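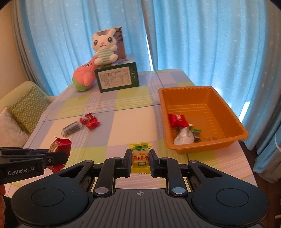 A yellow-wrapped candy above a plaid tablecloth

Ditinberg rejects Zaltis claims over border talks

The government of Ditinberg has dismissed accusations from neighboring Zaltis that it deliberately stalled negotiations on the Akuvby crossing. In a statement issued on August 13, 2023, Foreign Ministry spokesman Ebenezer Quartey called the charges "baseless and unhelpful" and said his government remained ready to resume discussions.

The talks, which opened in the town of Ackah in February, broke down after 11 sessions. Zaltis maintains that its neighbor withdrew a signed proposal without notice. Ditinberg says the text was a draft - and was clearly marked as such.

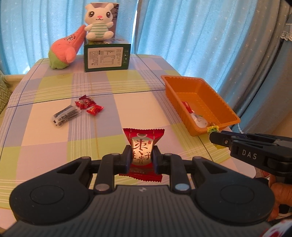

A red snack packet and an orange tray

The crossing has been closed to freight for 43 days, leaving 400 trucks waiting on the Zaltis side. Passenger traffic continues under a temporary permit that expires in 10 days.

Zaltis has asked for outside mediation. Quartey said the request would be studied "in due course" but declined to give a date for a formal reply.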